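Let us keep washing by hand

I moved to this country nine years ago, and the first large thing I bought was a washing machine. I was proud of it. My mother washed everything in a basin until I was at school, and I believed that a machine was the end of that story. 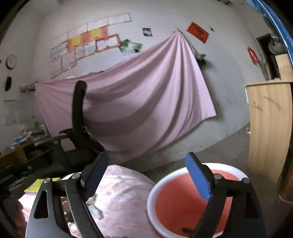 What the machine took away

Last February the machine stopped in the middle of a programme and did not start again. The repair would have cost 275 pounds, and a new one of the same size was 400. I decided to wait one month before I paid anybody. In that month I washed in a basin, with warm water and a small spoon of powder, and I want to argue that more people should do it, at least for a part of their clothes.

My first reason is that I began to look at my things. When you put a shirt into a drum you do not see it. When you hold it in the water you find the loose button, the thin place at the elbow, the mark on the collar that was never removed in two years of hot programmes. I mended more in those weeks than in all the time before. I also noticed that many clothes which I used to wash after one day did not need washing. They needed a window and some air.

The second reason is the clothes themselves. A wool jumper which I bought from Laskowska, a small shop near the station, has instructions that say hand wash only. I ignored this for one winter and the sleeves became short. The second jumper I have washed only by hand, and it still has the shape it had in the shop. People say that modern machines have a gentle programme. This is true, but the machine does not know when to stop, and a person can feel it in the wool.

I do not want to be romantic. My mother's hands were red every winter, and when she got a machine she sat down in front of it and watched the whole first wash with a cup of tea. For a family with small children, or for somebody whose hands hurt, the basin is not a hobby. Bed sheets are also a bad idea. A wet double quilt is so heavy that I could not lift it out alone, and it needed three days to dry. For such things I now walk to the launderette on Skitport Road, where a large wash takes 30 minutes.

But between the quilt and the silk scarf there is a wide middle, and there I think we have become lazy in a way that costs us money. We fill the drum with clean things so that it will not run half empty. We buy cheap shirts, we wash them to death, and then we buy again. A friend of mine counted the clothes in her house for an insurance form and came to 324 pieces, for two adults. She could not say which of them she liked.

In the end I bought another machine, a used one, and it works well. I run it once a week. The rest I do in the evening, in the basin, with the radio on. It takes me as long as the news and the weather - sometimes also the football results.

Contact the editors | Copyright Cilotach, all rights reserved | Back to top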